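Home | News | Events | Back Issues | Contact

Gamberg Street parking changes start in June

Mar 29, 2018

The town has settled on new parking rules for Gamberg Street and the two blocks of Bennani Avenue that run behind the library. The rules take effect in June, after the street sweeping is finished and the new signs are up.

The main change is a two-hour limit on the north side of Gamberg between 8 in the morning and 6 in the evening, Monday through Saturday. Right now there is no limit there, and shop owners have complained for years that commuters leave their cars all day and walk to the Tresbridge bus stop. The south side stays as it is, with no limit and no overnight parking in winter.

Residents on the affected blocks can get a permit that lets them ignore the two-hour limit. There are 48 permits for the first year, one per household. Apply at the town clerk's office with a driver's license and a utility bill or lease that shows your address. The permit is free this year. The town has not said what it will cost after that.
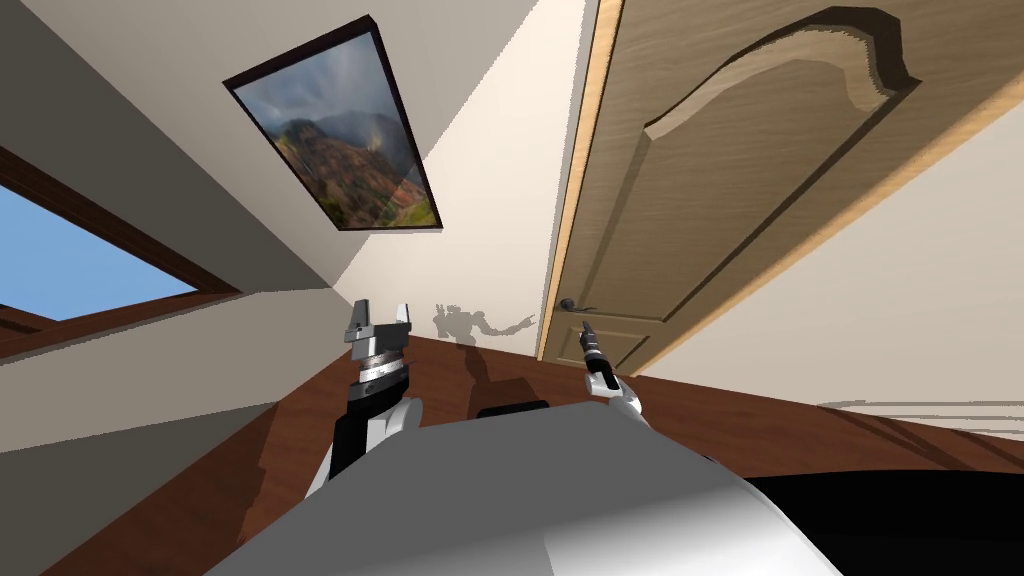 Permits go on the inside of the windshield, lower corner on the driver's side. They are tied to a plate number, so if you change cars you will need to turn in the old one and get a new one. Guest passes are good for a single day and can be picked up at the same counter.

Adebayo Onuoha of the parking office said officers will hand out warnings for the first two weeks. After that the fine is $34, and it doubles if it is not paid within a month.

The Jundon lot behind the old hardware store is still free and still open all night. It has been resurfaced at the back end, and the entrance has moved to the Bennani side. Drivers who need to leave a car all day should use that lot. The loading zone outside the bakery has also been made longer, and the bike rack that stood there is now next to the mailbox.

Questions about permits go to the clerk's office. Questions about tickets go to the parking office, which is closed at lunch.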